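Folding at Home

Flukside wants a machine that can fold laundry in bedrooms it has never been in. Its training set for September holds 1322 recordings, all made by people working hand-held grippers in their own homes. A camera on each tool logs the view and the finger spacing.

Lihua Li, who runs collection, sets few rules. One garment per recording, any flat surface, no tidying of the background. Patterned bedding is welcome. Dark cloth is the hard case, as folds in black fabric give the model few edges to work with.
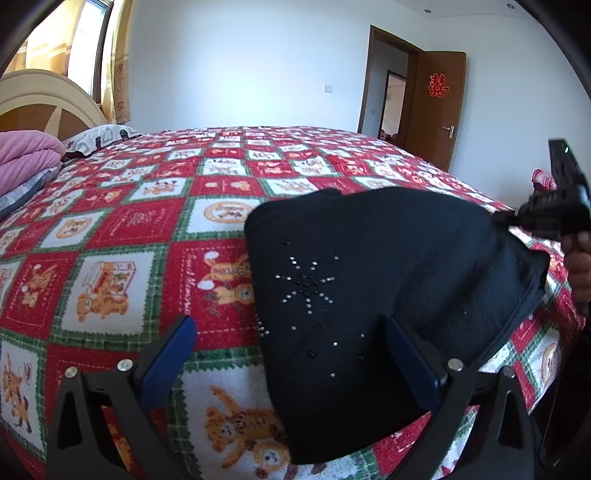
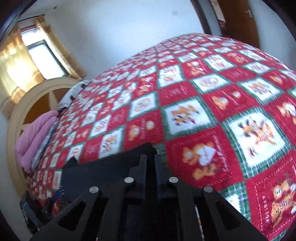 Dark fabric on a patterned blanket, seen from the gripper's camera.

Of the recordings, 499 use dark garments. Reviewers rejected 12 of those for motion blur. Peter Oravec, who trains the model, would like about 200 more, mostly with beads or studs, which change how a cloth hangs once it is lifted. Collection resumes after the finger pads are replaced.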